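4. Setting up your kitchen scale

Applies to the Zuseo countertop scale sold by Skotholm. Keep the scale unplugged until step 3.

4.1 Placing the scale

1. Choose a hard, level counter. Cork mats and folded towels give under the weight and the reading will drift.
2. Turn the four feet until the bubble on the back edge sits inside the ring. Turn clockwise to raise a corner.
3. Plug in the adapter and wait for the display to show 0. This can take up to 24 seconds the first time.

Note: Leave a gap of 2 inches between the scale and the wall. If the platform touches anything, it will not return to zero.

4.2 Weighing produce in a bag

Fruit and vegetables can be weighed in the bag you brought them home in. A thin plastic bag adds very little, but the tare step below takes it out completely.

1. Put an empty bag of the same kind on the platform and press TARE. The display returns to 0.
2. Take the empty bag off. A minus figure appears – leave it alone.
3. Set the full bag in the middle of the platform and fold the handles in over the top. 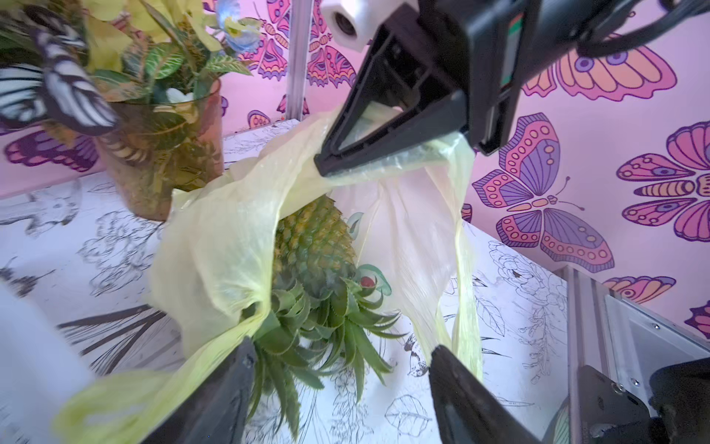
4. Wait until the small circle next to the number stops blinking, then read the weight.
5. Press UNIT to change between grams and ounces. The tare is kept when you change units.

For recipes that call for trimmed fruit, weigh again after cutting. A large pineapple with a whole weight of 3,190 grams loses a good part of that once the crown, skin and core are gone.

Caution: Do not drop heavy fruit onto the platform. Lower it by hand. Damage to the load cell from impact is not covered by the warranty.

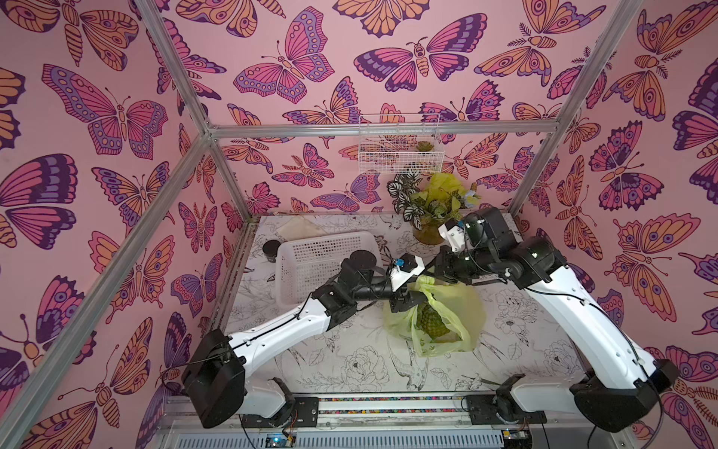
Fig. 6. Pineapple in a plastic bag.

4.3 Checking accuracy

Check the scale every August, or after moving it to another room.

1. Press and hold TARE until CAL shows.
2. Place the 225 gram test weight in the center of the platform.
3. When the display reads 225, remove the weight and let go of nothing else on the counter until 0 returns.

If CAL keeps blinking, level the feet and start again. Replacement test weights are made by Ingvarsson and can be ordered under the spare parts number on the last page.

Shared 24 times | 3 comments

zikis_pantry
The minus figure in 4.2 had me pressing TARE over and over. Maybe put that note in bold?

Overripe
Does it hold the tare if it goes to sleep? Mine doesn't.

marlow77
@Overripe mine loses it too. I just tare again with the same bag – takes a second.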